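Week 4 notes - Materials & Surfaces, intro section
(typed up fast, tell me if somethings missing)

Topic: how we judge a surface before we touch it. Gloss, texture, color, edges. Reading for this is Durán ch. 2, skim the history part.

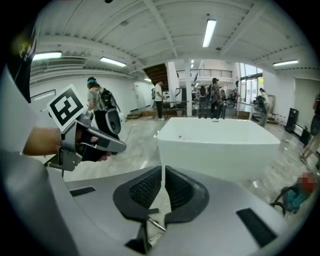
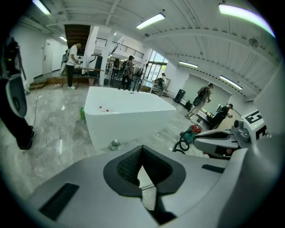 Fig. 1 and 2. Textured parts in both; glossy white sides in Fig. 2 only.

Gloss = light bounced mostly in one direction. Matte = scattered all over. Most real surfaces are in between (satin, eggshell, etc).

Why it matters: people read gloss as clean, hard, new. Also as slippery, even when it isnt. Matte reads as soft or warm. Dark matte hides shape, you lose the edges.

Stone floors: polished vs honed. Polished shows veining better, shows scratches too. Honed wears more evenly. Grit goes up in steps, coarse first, 400 then 700 in the Kivari workshop sheet. Dont skip a step, scratches stay under the shine.

Plastics: mold finish decides the look. Texture hides sink marks. Glossy molds cost more to keep up.

Terms to know
- specular / diffuse
- sheen (low angle gloss!)
- haze
- orange peel

Common mistake: mixing up color and gloss. Same pigment, glossier coat, looks darker. Takumi Nakajima's sample board shows this well, 12 chips, all the same paint. Its in the cabinet, put it back after.

For next time: pick one object at home, describe the surface without naming the material. Half a page. Gyu-bin Byun is collecting them, paper only.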